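Forums > Simulation and Planning > Navigation > Costmaps

Simulated depth camera marks obstacles outside the windows, planner refuses goals near the wall

Kirsten Ásgeirsdóttir
posted 7/28/25

I have a small differential drive base running in simulation. The world is a room model I bought as part of the Ahonen interiors pack, with a panorama wrapped around the outside so the windows have something in them. The robot has a planar lidar near the floor and a depth camera higher up, tilted slightly down. Both feed the local costmap.

The lidar by itself is fine. When I add the depth camera, the costmap picks up lethal cells in a ragged arc on the far side of the windows, and sometimes a few land inside the room too, close to the glass. Goals within a meter or so of the window wall then get rejected by the planner, or the robot drives up, stops and goes into recovery. It spins, clears, sees the same thing and stops again.

Things I have tried:

Lowering the obstacle range for the depth source. This removes the far arc but the cells near the glass stay.
Raising the minimum obstacle height. No change that I can see.
Turning off inflation. The robot gets closer but still stops.

I don't need the robot to understand glass. I just want it to treat the window wall as a wall and reach its goals. Is this a costmap setting or is something wrong with my world file?

3 comments

Sorin Munteanu

It is probably both, so check them one at a time.

Start with the world file. A panorama is usually a sphere or a box with a picture on the inside. In a lot of simulators the depth camera renders every visual mesh in the world, and it doesn't care whether that mesh has a collision shape. Your lidar may be using the physics engine, which only knows about collision shapes. That would explain why one sensor is fine and the other isn't. Look at the radius of the panorama. If somebody built it small to save effort, the depth camera will return real distances to it and your costmap will fill with whatever falls in the height band.

The fix is to put the panorama on its own visibility layer and leave that layer out of the depth camera's mask. Keep it in the color camera if you want the view. After that, rays through the window should return the far clip value, or infinity, depending on your driver.

Then check how the costmap handles those returns. In Mamanel, which is what I use, a far clip reading counts as a real hit unless you tell it otherwise. I had a ring of obstacles at exactly the clip distance for a week before I found the setting. Convert anything at or past the clip to infinity in a filter node before the costmap gets it. Infinity should clear along the ray and mark nothing.

The cells close to the glass are a separate problem. My guess is the edges of the window frames. If your depth image is being downsampled with averaging, a pixel half on a frame post and half on the background gets a distance somewhere between the two, and you get points floating behind the post. Use nearest neighbor for depth. Never average it.

7 comments

Selorm Darko

had same thing, just turned off the depth camera lol. lidar is enough for a flat floor unless you have tables

10 comments

Gifty Quaye

Sorin has the main points. I'll add the part about treating the window wall as a wall, because masking the panorama won't do that for you.

Once the rays go through the glass cleanly, the depth camera will clear everything along them. If your lidar and camera write into the same obstacle layer, the camera can erase cells the lidar has marked on the wall under the windows. In two dimensions a ray that passes over a ledge looks the same as a ray that passes through it. You will then see the wall flicker in the costmap, and the planner may try a path straight through it when a goal is close. 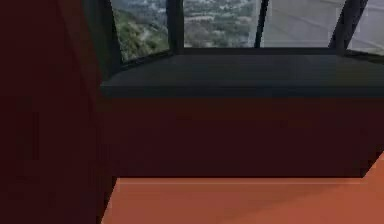 Does the static map need the window wall in it if the lidar already sees the wall below?

Put it in the static map even so. The lidar only marks what it can see from where the robot is now, and the global planner works over the whole room. With the wall drawn in as occupied, a bad clearing ray in the obstacle layer can't open a hole in the plan.

For the layers, this is what I run on the Juvport test world:

One obstacle layer for the lidar, marking and clearing both on.
A separate voxel layer for the depth camera, so clearing happens at the height of the ray and doesn't wipe out the column.
Static layer underneath, and the layers combined by maximum so none of them can lower another.

To see which source is causing the trouble, publish each layer on its own topic and park the robot facing the windows. Turn the camera source off, clear the costmap, and look. Then turn it back on. If cells appear that aren't in the lidar layer, click on one and compare its position with the point cloud in the same frame. It takes a few minutes and saves a lot of guessing at parameters.

Also check the camera's tilt in the robot description against the tilt in the sensor plugin. If they differ, floor points get lifted above your minimum obstacle height as the distance grows, and that can look a lot like obstacles near a wall. Drive toward a blank wall as a test. If the same cells show up there, the windows have nothing to do with it.

One last thing. If you cap the point cloud for speed, do the cap after the filtering. I had mine set to 2000 points before the filter, and most of those were background returns that got thrown away, so there was almost nothing left to mark with.

Comments on this answer

Kirsten Ásgeirsdóttir: The panorama was on the default layer. Moving it removed the arc. I still have a few cells near the posts and will try nearest neighbor next.

Fiifi Adjei: Check that your decimation filter has the option at all. The one in the Zisturwood tools only does mean or median. I ended up just taking every other pixel.

Gifty Quaye: Median is usable if the window is small. Mean is the one that gives you floating points.

Kirsten Ásgeirsdóttir: It was mean. Switched to median and the cells by the posts are gone. Goals next to the wall are accepted now, but the robot still slows down a lot on the last bit. I think that's inflation and will open a new thread if I can't tune it.

Contact | Forum rules | Copyright of posts remains with their authors | Back to top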